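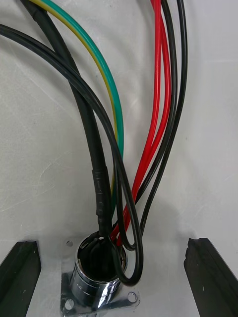

Dinano 盤取付コネクタ付きハーネス DH
ロボットセル用　動力・信号・保護接地 混載タイプ

製品情報 ｜ 不具合の記録 ｜ 取り付け ｜ 点検 ｜ よくあるご質問

盤の壁を抜けるところだけを、きちんと作ったハーネスです。丸いコネクタと角フランジの裏側に電線をあらかじめ接続し、ロボットの制御盤や中継ボックスにそのまま組み込める状態で出荷しています。太い黒のケーブル、緑に黄の筋が入った接地線、赤の対、細い黒の電線をひとつの口にまとめました。見た目は地味な部品ですが、作っている側としては、ここがうまく収まっている盤を開けるとかなりうれしくなります。

現行品は、旧仕様で起きた停止トラブルを受けて作り直したものです。仕様表より先に、まずその話を載せておきます。同じ症状で困っている方が検索でこのページに来られることが多いので、製品をお使いでない方もどうぞ読んでいってください。

不具合の記録：理由のわからない保護停止

旧仕様のDHを組み込んだRamwoodの組立セルで、ロボットがときどき保護停止に入るという連絡をいただいたのは5月でした。非常停止ボタンは押されていない、扉も閉まっている、ライトカーテンにも異常なし。リセットすれば何事もなかったように動き出します。現場では当初、扉スイッチの調整ずれだと考えられていて、スイッチ本体の交換まで済んでいました。それでも止まります。

停止履歴を出していただいたところ、該当するコードが248件残っていました。この一覧がたいへん役に立ちました。時刻だけを見ているとばらばらなのに、ロボットの姿勢と並べると、旋回軸を大きく振って減速する動作の直後に集中していたのです。夜間の停止も昼間の停止も同じ傾向で、温度や電源の時間帯変動を疑っていた私たちの最初の見立ては外れました。

記録されていたのは、安全入力の不一致エラーです。DHでは2系統の安全信号を細い電線で通しており、片方だけが一瞬途切れると、安全コントローラは両者の食い違いを検出して機械を止めます。つまり安全機能は設計どおりに働いていました。止まりすぎて困る、という連絡ではありましたが、危険な側に倒れていなかったことは最初にはっきり確認しています。

原因は余長の逃がし方

問題は、コネクタの口の手前で輪になっていた細い黒の電線でした。旧仕様では、端子を差し直すときに手が入りやすいよう、この電線だけ余長を多めに取っていました。組立台の上ではとても扱いやすいのです。ところが盤に入れて蓋を閉めると、輪の先が蓋の補強リブに届きます。架台が揺れるたびにリブが輪を押し、その力がコネクタ内の圧着部に繰り返しかかっていました。

圧着部の外観はきれいでした。引っ張って確かめても抜けません。導通チェックも合格します。異常が見えたのは、電線を横に押しながら抵抗の変化を連続で記録したときで、ある角度でだけ波形が跳ねました。素線の一部が被覆の中で切れていたのです。静かな机の上で測っているかぎり何度でも合格になる、という厄介な壊れ方でした。

再現試験にはEskildsenの揺動台を借り、盤ごと載せて揺らしました。跳ねが出た瞬間は、困った不具合のはずなのに、試験室で声が上がりました。原因が目の前の画面に出てくるのは、やはり気持ちのいいものです。

もうひとつ見つかったこと

同じ調査で、太い黒ケーブルの熱収縮チューブにも直したい点が出てきました。旧仕様のチューブは短く、終わりの位置がケーブルのいちばん曲がるところに重なっていました。ここは今回の停止とは無関係でしたが、被覆に折れ癖がつきかけていた個体があったため、一緒に改めています。チューブ表面に細かいしわが残ることはあります。しわだけであれば使用上の問題はありません。裂け、端のめくれ、下の被覆の露出が見られるものは交換対象です。

現行品で変えたところ

安全信号線の余長
輪を作らずに束へ沿わせられる長さに改めました。組み立て中に手を入れる余裕は減りましたが、盤の蓋に届くことはなくなっています。慣れるまで少し窮屈です。そこは正直に書いておきます。

束の直線部
コネクタの口から125mm以上は曲げずに保持する、という寸法を取付図に明記しました。旧版の図には「適宜固定」とだけ書いてあり、これは私たちの書き方が悪かったと思っています。

熱収縮チューブ
覆う範囲を延ばし、曲がり始める位置と端部が重ならないようにしました。

出荷検査
静止状態の導通に加えて、束を揺らしながらの連続測定を全品に行います。個人的にいちばん気に入っている変更です。検査に手間はかかりますが、波形がまっすぐなまま終わると、安心して箱に入れられます。

基本仕様

形式：盤取付用 丸形コネクタ、角フランジ付き
取付：フランジ四隅の穴によるねじ止め
コネクタ外装：クロムめっき
電線構成：動力、信号、安全信号、保護接地の混載
接地線：緑／黄
端末保護：太物ケーブルに熱収縮チューブ
対応盤：Ramwood組立セル用中継ボックス、Uvevska小型制御盤
電線長・ピン配置：ご注文時の図面による

赤と黒の細い電線の割り当ては、図面の版によって異なります。色だけで回路を判断せず、必ず付属のピン配置表と照合してください。緑／黄の電線は保護接地専用です。予備線が足りないからといって信号に流用するのは絶対におやめください。

取り付け

作業の前に主電源を切り、施錠と表示を行ってください。サーボアンプの残留電圧は、盤メーカーの指定時間を待ったあと、測定器で確認します。

1　フランジ面と盤の塗装の状態を見ます。フランジで接地の導通を取る設計の盤では、当たり面の塗膜を図面どおりに除去します。
2　接地線を最初に接続します。取り外すときは最後です。
3　フランジを四隅とも仮止めし、傾きがないことを見てから対角に本締めします。締付トルクは同梱の取付図の値を使ってください。
4　束をまっすぐ保持し、指定の位置でクランプします。結束バンドで被覆がくびれるほど締めないこと。
5　蓋を仮に当て、リブや扉の金具が電線に触れないか確かめます。蓋の内側に薄紙を貼って一度閉め、当たった跡を見る方法がとても簡単で、私たちの組立場でも使っています。

通電後は、低速でロボットを全可動範囲に動かし、それから通常速度に上げます。急減速を含む動作も必ず入れてください。旧仕様の不具合は、ゆっくり動かしているあいだは一度も顔を出しませんでした。

点検

目で見るのは、チューブの端、接地線の端子、フランジのねじ、それから電線の光り方です。つやのある被覆に一か所だけ曇った帯ができていたら、何かに擦れています。盤の中で擦れる相手を探してください。

揺すり試験を行う場合は、機械が動けない状態にしたうえで、測定器を安全信号線につなぎ、束を指で軽く押しながら5秒ほど同じ向きに保持します。向きを変えて繰り返し、値が跳ねる位置があれば、そのハーネスは使用をやめてください。端子の差し直しで一時的に直ったように見えても、素線切れは戻りません。

よくあるご質問

旧仕様かどうかは、どこで見分けられますか。
コネクタ側の銘板に版の記号があります。銘板が読めないときは、細い黒の電線が口の手前で大きく輪になっているかどうかが目安になります。ただし現場で配線を直された例もあるため、最終的な判断はお問い合わせください。

輪になった余長を束ねて固定すれば、旧仕様を使い続けられますか。
停止が一度でも出ているものは、固定しても使い続けないでください。症状のないものは、揺すり試験に合格し、蓋に触れない位置で固定できる場合に限り、次の定期保全まで使用できます。

不一致エラーの判定時間を延ばせば止まらなくなると言われました。
確かに止まらなくなるかもしれません。そして断線が進んでいることにも気づけなくなります。判定時間は機械のリスクアセスメントで決まっている値で、ハーネスの不調に合わせて動かすものではありません。今回の調査でも、設定には最後まで手を付けませんでした。

コネクタだけの交換はできますか。
お客様側での再圧着はお受けしていません。ハーネス一式での交換になります。取り外した旧品はぜひ送り返してください。切断して中を見るのが、次の版を良くするうえで何よりの材料になります。返却品には、できればセルの動作内容と停止履歴を添えていただけると、たいへん助かります。

Uvevskaの制御盤でも同じ停止が起きますか。
Uvevska用は蓋の形が違い、リブが電線側に出ていません。同じ原因による停止の報告は受けていませんが、余長の変更と検査の変更は同じ内容で適用しています。

お問い合わせの際は、銘板の記号、盤の型式、停止コードの一覧をお手元にご用意ください。履歴は絞り込まず、そのままの形で送っていただいてかまいません。

Dinano 技術資料担当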